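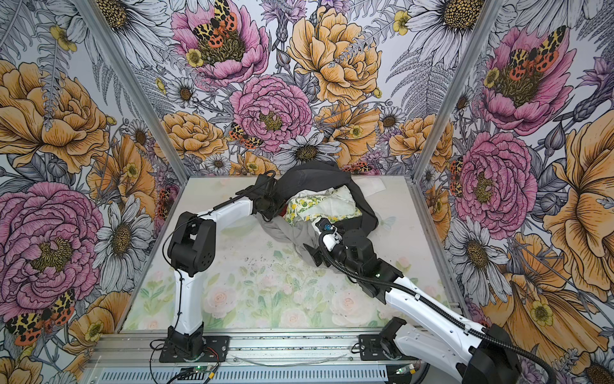
Mạc wrote under my last post that a heap of clothes is a kind of debt, and that you must pay it before you can fold anything. I have thought about this comment for many days. At first I found it too serious for laundry. Then I came home to Wotdale in June with two bags of clothes, I turned them out, and I understood very well what was meant.

My problem is never the folding. I learned to fold from my aunt, who had a shop in Bruvunau where she sold bed linen, and she could fold a sheet alone, standing up, while she talked with a customer. My problem is the moment before it, when everything is together and each thing holds on to another thing. You pull at a sleeve and a trouser leg comes. You pull at the trouser leg and a sock falls out that you were not looking for.

So this is a post about the heap, and how I take it apart. I know that some readers want only the folding. Please be patient with me, or go directly to the post about fitted sheets, where there is plenty of it.

The first rule I have made for myself is to begin at the top. It sounds too simple to write down, but for years I began with the thing I liked best, and often it was at the bottom. I pulled it out like a tablecloth in a magic show, only the magic did not happen. The rest of the heap turned over and I had a second heap, on the floor. Now I take what lies on top, even if it is a dishcloth.

The second rule is to lift high. Do not drag. When you drag, the cloth takes its neighbours with it. When you lift it up, as high as your arm can go, the neighbours let go and fall back, and you see what you have in your hand. Heavy things I lift with two hands, one at each end of a seam if I can find it.

The third one I took from Mạc too, in a later message: put the dark things to one side first. Dark clothes are usually the big ones, and they lie around the others like a wall. When the wall is away, the small things are easy. I was not sure about this, because it goes a little against my first rule. I do both now. I go from the top, and when I meet something dark I give it its own place at once.
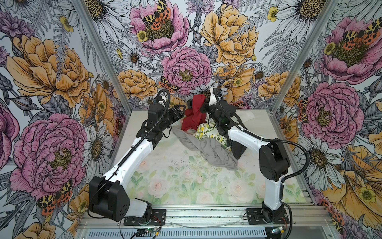
Julián Montes
Writes about the house, the washing and the cupboards

Let me speak about the lemons. There is a white cloth with yellow lemons on it, and I must say it makes the work lighter. Black and grey I can mix up easily, above all in the evening, when the lamp is not good. I have folded a black thing together with a dark blue thing more than once and put them away as a pair. But a lemon print you find at once, and so do you find red. I have started to use such pieces as my signs. When I come to the lemons I stop, I make the pile of what I have sorted straight, and then I continue. It is a small pause, and it helps me more than music.

The surface is also important. For a long time I did this work on the bed, and I do not recommend it. The bed is soft, so the heap sinks in the middle and everything rolls back to it. Also you want to lie down. A flat place is better, and a pale one is best, because you can see the crumbs and the bits of thread. I like a pattern with roses under the clothes, even if my brother says it is like working in the garden of an old lady. He does not fold, so his opinion is worth less.

How long does it take? In my notebook I wrote 40 minutes for the two bags, and almost 25 of them were only for pulling things apart. The folding was quick after that. I used the old wooden board from Ralmont for the shirts, which gives them all the same width, and the towels I did by hand.

One thing I still do badly is the socks. I put them in a bowl and I say that I will do them later, in front of the television. There are 6 in the bowl now and no two of them are friends. If you have a method for socks, please write it below. I read all the comments, also the long ones - and Mạc, I am still waiting for your answer about the woollen blanket.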